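About Kikenness

Kikenness is a small shop for secondhand knitwear. We started in February with one rail of cardigans and a borrowed steam iron, and now we have our own rooms on Tedgate, number 44, above the bakery.

We buy sweaters and cardigans from families and from closing shops. Every piece is checked by hand before it gets a price. We look at the cuffs, the elbows and the button band, and we pull softly on each button. If a thread is weak, we sew it again in the same color.
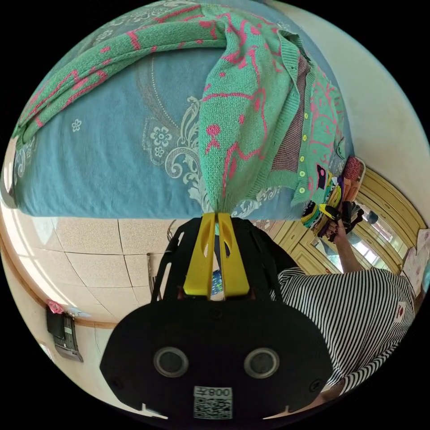 Our favorites are the loud ones: bright patterns, funny figures, buttons in a color you did not expect. Plain gray we also take, but not so much of it.

Knitwear should not hang for a long time, so we keep it folded on shelves. After washing we lay it flat and bring the sleeves back to their shape. Please do the same at home.

Last winter season 836 pieces found a new owner. Repairs are accepted on Monday from 4 in the afternoon. For wool yarn we work together with Studska, who keep 33 shades for us.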